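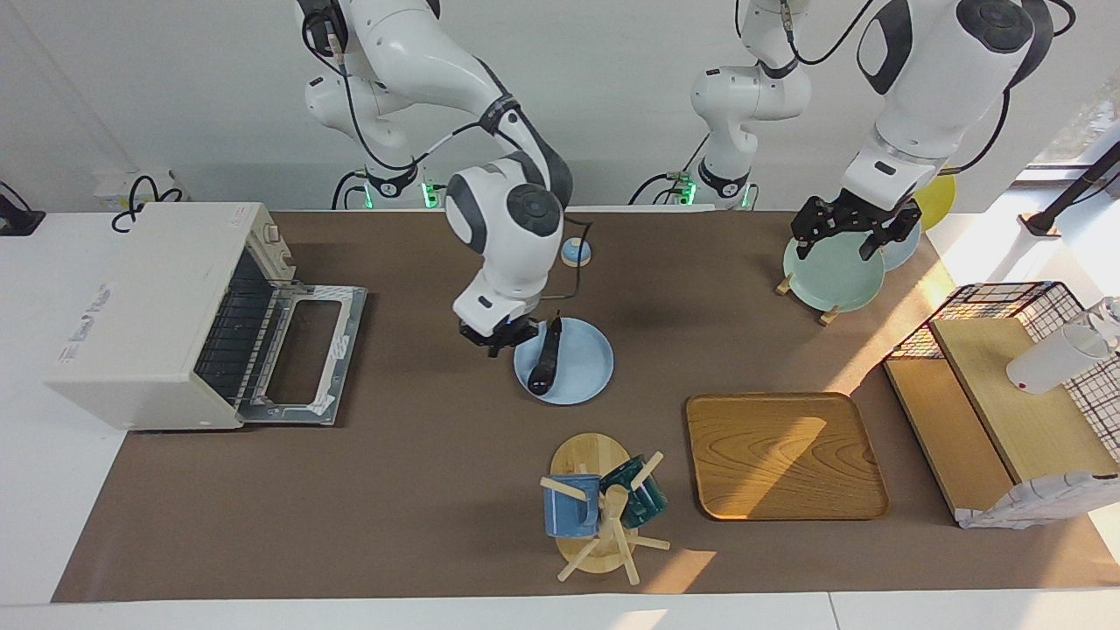 *A light blue plate on the brown mat, and a mint-green one on its little wooden stand.*

## Benbridge Plate Library: where we are in July

Hello Riet,

Well, the plate library is properly busy now! We've lent out 3669 pieces so far (plates, bowls and cups all lumped together, and I know you wanted them split, so I'll do that for the next report). That went across 61 bookings, mostly birthdays and street parties, plus a very long wedding that Diễm ended up staying at until midnight.

Breakages are lower than I'd feared. The bowls chip more than anything else, and I think it's the way people stack them with cutlery left inside. Diễm has put a note in the lid of every crate and we'll see if that helps.

**Money.** We've spent 717 pounds of the equipment budget, nearly all of it on crates and the second-hand dishwasher from Skovska. It leaked for the first fortnight – new hose, fine now. I'd like to move what's left over from printing into transport, if you're happy with that? Fabrice has been doing the deliveries in his own car and claiming hardly anything for petrol, and I don't want to lean on him forever.

**Things that are behind.** The online booking page, mainly. Lionel has got the calendar working but it still lets two people book the same crates, so I'm keeping the paper diary going alongside. We're also two months late opening the Rosent pick-up point. The hall there changed its opening hours and the key arrangement fell through, and Quentin is talking to the library about their side room instead.

**Next up.** More side plates (everybody wants side plates!), a proper price for businesses, and a washing-up rota for the big weekends in August. Could you let me know about the transport money before I book the van?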